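Vemow Collection Station, Sock Hanging Task
Pre-session checklist with comments, 27th September

1. Rack. Hook seated, bar does not slip when pushed. OK.
2. Clips. Springs close fully, stems free in their loops. One stiff clip replaced before the first take.
3. Socks. Red and blue only for this batch. OK.

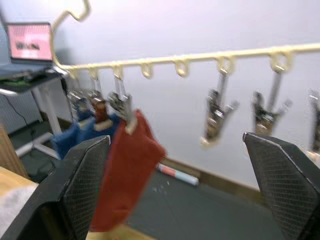

4. Finger pads. Wipe lint off the textured faces every 10 takes. Lint was found on both pads at the last check. Repeat finding from April.
5. Wrist camera. Lens clean, cable tied back, exposure locked. OK.
6. Stop button. Within reach of the operator's free hand. OK.
7. Floor. Clear anything the operator could step on. Needs attention.

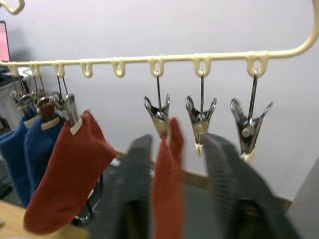
8. Takes. Start each one with a sock still to be hung. Keep failed grasps, but tag them. An untagged miss teaches the model the wrong thing. 94 takes passed review from the last session, 27 were sent back for missing tags.
9. Storage. Around 900 takes on the local drive. Copy to the Garstead server before starting a new batch. Not done.

Result: pass, with items 4, 7 and 9 to be closed.

Comments (2)

takby_bench2: For item 4 we use a dry brush. Wipes left fibers in the grid.

rigs_and_socks: Should a dropped sock end the take, or can we pick it up and go on? Item 8 doesn't say.

Contact: Bakalis site office | © Vemow | Back to top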